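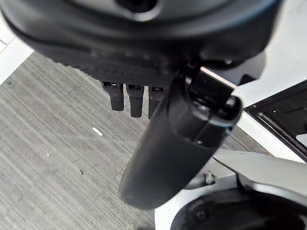
A black robotic hand with three blunt fingers, seen close up.

Rellden recalls folding high chair over tray latch

21 December 2020

Children's products maker Rellden is recalling 3,622 of its Zullora folding high chairs after parents reported that the tray can come free when a child pushes against it. The company said three reports had reached its customer service desk and that no child was hurt.

The recall covers the Zullora in gray and in sage green, sold online and in independent baby stores from October. The chair sold for $200 with the tray and harness included. The older Zullora booster seat uses a different tray and is not part of the recall.

Owners are asked to stop using the tray right away. The chair can still be used without it, pushed up to a table, as long as the five-point harness is fastened. Rellden said the harness and the folding legs were checked after the first report and no fault was found in either.

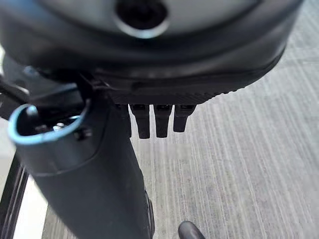 The problem is in the latch on the left side of the tray. According to the company, one batch of latches was molded with a catch that is too short. The latch clicks as it should when the tray goes on, but it may not hold if the tray is pushed upward from below.

"Parents heard the click and had every reason to think the tray was locked," said Hélène Friesen, head of product safety at Rellden. "We would like those trays taken off the chairs today. The new latch can be fitted at home, and we will send it free of charge."

Affected chairs have a batch code starting with 2 on the white label under the seat. The code is also printed on the side of the carton. Owners who have lost the label can send the company a photo of the underside of the tray.
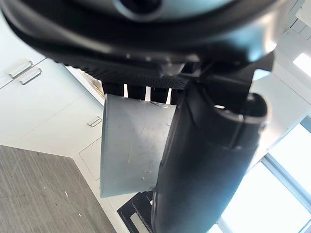 The replacement latch will ship in a padded envelope with a hex key and a one-page instruction sheet. It snaps into a slotted plate under the tray, and Rellden wants owners to look at that plate before fitting the new part. The slots should be clear of dried food from end to end. Held up to a window, a clean plate will show thin stripes of light, much as the three narrow gaps in the black bracket in the photo do. A plate that is cracked or bent should not be reused, and the company will replace the whole tray in that case.

Parents who would sooner return the chair can do so for a full refund, with or without a receipt. Stores have been told to accept chairs bought elsewhere.

Clifford McIntyre, who owns the Marchand baby store in Sinport, took the Zullora off his sales floor as soon as the notice arrived. He has been calling customers who ordered through the shop.

"Most of them want the part, not the refund," McIntyre said. "It folds flat and it wipes down easily, so they'd like to keep it. A few bought it as a gift and have to pass the message on."

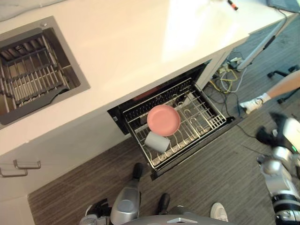
The first latches are due to go out within 2 weeks. Chairs made with the corrected part will carry a green dot next to the batch code and are expected back in stores once all existing owners have been supplied.

Owners can register for the repair or the refund through the recall form on Rellden's website or at the store where they bought the chair. The form asks for the batch code, the color of the chair and a mailing address.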